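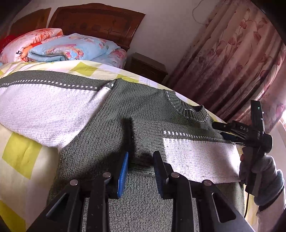
Green and white sweater on the checked sheet.

**1/** Okay, a thread about sleep and walking and food, because I've been at this since June and I'm bursting to write it all down somewhere. Grab a tea!

**2/** Background for new people: I used to treat bedtime like a suggestion. Phone in hand, laptop by the pillow, one more show, then up at dawn with three coffees. I ate really well and still felt like a dishrag by early afternoon. So this summer I left the food alone and went after my evenings.

**3/** The whole plan was two things. A walk after dinner, every night, and lights out at the same time, every night. I didn't buy a tracker or start a supplement. I love a simple plan and this one fits on a sticky note (it's still on my fridge, a bit greasy now).

**4/** The walk first. I go out the back way, along the path toward Zanwood, and turn around at the footbridge. It's 49 minutes if I keep moving, longer if there are dogs to say hello to. There are always dogs to say hello to.

**5/** I was sure I'd hate walking on a full stomach. I don't! The heavy, slumpy feeling I used to get on the couch is gone by the time I reach the first trees. My digestion has been so much calmer, and I'd been blaming beans for years. Sorry, beans.

**6/** Rain counts too. I have an old pair of waterproof pants from Cletasport that make a terrible swishing noise and I've grown very fond of them. A wet path smells incredible. If you've only ever walked in nice weather, please go out once in drizzle and tell me how it was.

**7/** Lights out took longer to get the hang of. I picked 10:15 and for the first two weeks I lay there wide awake, composing emails in my head. I kept the time anyway. Then one night I just went, like a kid in the back of a car, and I've mostly gone like that ever since.

**8/** Small stuff that helped: the phone charges in the kitchen now. I have a plain wind-up clock. I open the window a crack even when it's chilly and put another blanket on. And I keep a pencil by the bed, so if an email does start writing itself I jot down two words and let it go.

**9/** The pencil list is very funny to read in the morning, by the way. Yesterday's said "lentils??" and I have no idea what I wanted from them.

**10/** People asked about evening drinks, so: I switched from black tea to Ametepe, which is the loose herbal mix from the little shop near the bus station. It's lemony and a tiny bit bitter. I can't tell you it makes me sleepy. I can tell you I love standing at the stove waiting for it, and by the time the cup is empty I'm ready to go upstairs.

**11/** Some of you wanted to know about dinner too. I moved it earlier, to 6:30, and made it a bit bigger, so I'm not rummaging for crackers at nine. This week was squash soup with white beans, then rice with greens and an egg on top, then soup again because I made a silly amount of it.

**12/** That soup, since I know I'll get messages: one squash, one onion, a big spoonful of miso, a can of white beans, water to cover. Simmer until the squash falls apart, mash half of it, leave the rest chunky. Lots of black pepper. It's better the next day and even better the day after. 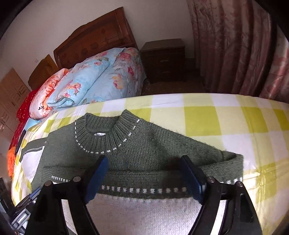
**13/** Do you have to walk after dinner, or can it be in the morning?

Any time you'll keep doing it is a good time. I like the evening because it puts a clear line between work and rest, but my neighbor goes at sunrise and swears by it. Try a week of each and see which one you miss when you skip it.

**14/** I should say I've had bad nights too. There was a stretch when work got loud and I was up at three staring at the ceiling. I used to panic and start adding up how many hours I had left. Now I get up, sit in the chair with a blanket, read something slow, and go back when my eyes get heavy. The next day is a bit foggy and life carries on.

**15/** And please, if you're not sleeping for weeks on end, or you snore like a tractor and wake up exhausted, go talk to your doctor. A walk is lovely but it can't check your thyroid. I went for a checkup before I started all this and was glad I did.

**16/** Something I didn't expect: mornings have gotten so nice! I wake up a little before the clock and there's this quiet half hour before anyone needs me. I stretch on the rug, I water the plants, I eat oatmeal sitting down at the table with an actual spoon in an actual bowl instead of a granola bar over the sink.

**17/** I'm also down to one coffee, and I didn't even try. I forgot the second one on the counter a few times and then stopped making it.

**18/** For the people who like details, I've kept a paper log in an old Utell notebook. Just three columns: walked, bedtime, how I felt out of 10. I started out writing mostly 5s. Last month it was a 7 nearly every day, with a couple of glorious 9s after weekends in the hills.

**19/** I don't walk for the numbers, but I did add up all my walks one rainy lunchtime and got some 655 miles short of what I'd guessed. My guess was wildly optimistic. I laughed so hard I had to put the soup down.

**20/** If you want to try it, start smaller than you think. Walk to the end of your street and back after dinner tonight. Pick a bedtime you can keep on a busy day, even if it's later than the one you wish you had. You can always nudge it.

**21/** Next I'm going to play with getting outside at lunch, even for ten minutes. It gets dark so early soon and I want more daylight on my face. There's a bench by the library that gets sun until 1:00 and I have my eye on it.

**22/** Tell me what your evenings look like! I love hearing this stuff, and especially send me your soups. I'm off to find my swishy pants, it's starting to drizzle.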